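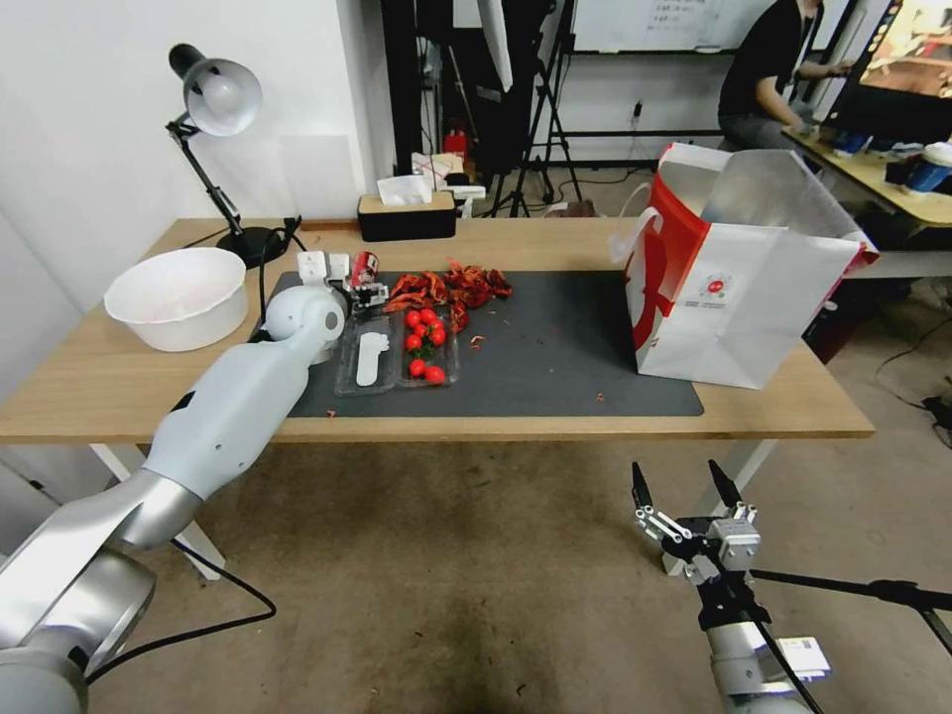

Is the Pandow two-arm package suitable for small produce sorting?

Benedetta Amato
Posted 28/06/2019

Our department at Lyons is reviewing the Pandow tabletop package, which is sold with two arms, two grippers and a year of support. The intended work is light food handling: cherry tomatoes and dried chili peppers placed into a divided plastic tray, with finished trays moved to a paper bag at the side of the table. The vendor has quoted a setup period of three days and has offered a trial before purchase.

I would be grateful for comments from institutions that have operated the package for more than a few weeks. My particular concerns are the handling of soft items, the condition of the standard fingers after regular use, and whether the support plan is worth renewing. We have no programmer on staff.

Cosimo Zuccaro

Our office has operated the package since February. I can address your points from the records we have kept.

Soft items: the arms are capable of this work, but the factory grip setting is too high for ripe tomatoes. Reduce it before the first session and test it on fruit you do not intend to use. Tomatoes with stems still attached require a separate pick position, as the fingers tend to close on the stem and turn the fruit. Dried peppers present a different difficulty. They catch on one another, and a single pick from a heap will often lift two or more. We spread them in a thin layer on the mat and accept a slower rate. Small fragments will collect on the mat and should be brushed away at the end of each run.

Fingers: we replaced one pair after 27 days of use. The second pair remains in service. The part was supplied through Breleck and arrived in 7 days, so I would advise ordering a spare set with the system.

Support: the first year is adequate. Telephone inquiries were answered on the same day – written requests took considerably longer. We have not yet decided on renewal. A programmer was not needed for basic pick positions, although the manual assumes some familiarity with the software.

Please also confirm the reach of both arms against your own table. A tall bag near the front edge needs a higher approach path than the default, and ours was knocked over repeatedly until this was changed.

Prirkberg Facilities Desk

Three days for setup is optimistic. Allow a week. Ask for the trial terms in writing.

Benedetta Amato

Thank you both. The note on grip settings has been passed to our purchasing office, and we have asked the vendor to include a spare set of fingers in the revised quotation. Mr. Zuccaro, would you be able to state which tray you use? Ours has two compartments and slides on the mat when it is empty.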